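### 3.2 Was Leute über ihre Spültücher erzählen

Ich gebe zu, dass ich mit dem Thema Trocknen im Haushalt anfangs wenig anfangen konnte. Dann kamen die Interviews aus Plullthorpe, und plötzlich redeten alle von Stoffen, Maschen und Großmüttern!
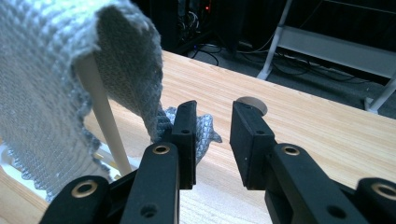
Von 136 Befragten hoben 100 ihre Tücher länger auf, als sie selbst für vernünftig hielten. Baltasar Toledo hat die Gespräche mit mir kodiert (abends, bei viel zu starkem Tee), und wir stritten lange über die Kategorie »Gewohnheit«.

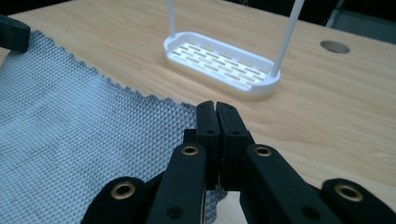
In Bernness klang das nüchterner. Dort zählte vor allem, wie schnell ein Tuch wieder einsatzbereit ist, und Erbstücke kamen kaum vor.

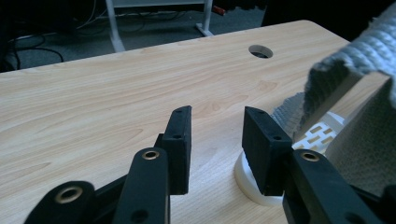
### 3.3 Lufttrocknen und Abtrocknen

Beim Geschirr gehen die Meinungen weiter auseinander. Hòa Quan schlug vor, nach Handgriffen zu fragen statt nach Überzeugungen, und das hat uns gerettet.

**Abbildung 1:** Abtropfgestell aus weißem Kunststoff.

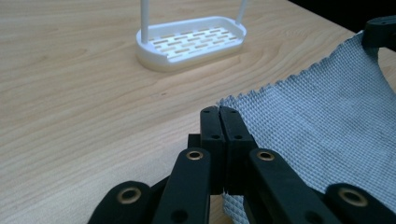
Wer lufttrocknet, redet erstaunlich gern über Wasserflecken. Eine Schale mit geschlitztem Boden wie in Abbildung 1 fanden viele praktisch, nur über das Saubermachen der Schlitze wurde heftig geklagt.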